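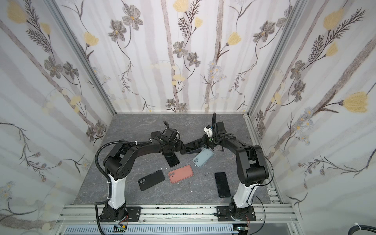

August, cell 2, after lunch. Started turning the house rules into something a person could follow without me standing behind them. The current rules are a printout from Plesham with coffee on page one and a page three that is missing. Rule one stays: no session starts until the floor has been checked for bits. There are little white fragments on the marble by the pink case and the tilted phone, and I would like to know what they used to be part of. Anything that small ends up in a finger joint sooner or later, or gets logged as an object, and then Italo Sanna writes me a paragraph.

Rule two, overlap. The grippers may share the middle of the floor but only one of them may be closing on something there. The Caruso draft wants a fixed keep-out strip down the center, 36 mm wide. Tried it on paper. It makes handovers illegal, and handovers are on the task list. Proposed wording: "one arm acts, the other holds or backs off." Italo says "backs off" needs a number. He is right, so it has 28 mm in it until someone measures something.

Rule three, cables. Every loop gets tied so that it clears the rail at full reach, and you check full reach by going there slowly, both arms, before the first run. Checking by squinting does not count. I have squinted.

Rule four, phones. Dead handsets only, batteries out or certified flat, and the sheet signed. Cases count as objects and get their own line on the sheet. Mevton's template has one column for "device" and no opinion about cases, so I added a column by hand and will be told off for it.
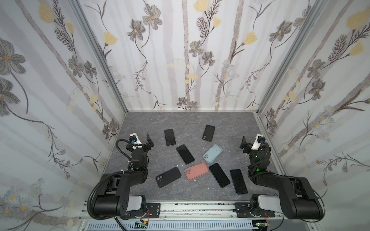 Cell 2, phones spread, both arms with fingers up.

Fingers up and clear of the phones is what I want to call "parked" in the text. Cerkoten's sheet says "home," the software says "rest," and the sticker on the e-stop says "safe," a word I'd like removed from everything. A powered arm is parked. Safe is when the breaker is down and the tag is on. Green light means powered, full stop, and hands stay out.

Still open:
Who signs when the same person resets and runs. I say two names, which is awkward on evenings.
Log numbering. Last entry is 1,623 and the one before it is also 1,623.
Spare tag for the breaker. Ordered, supposedly.
Page three.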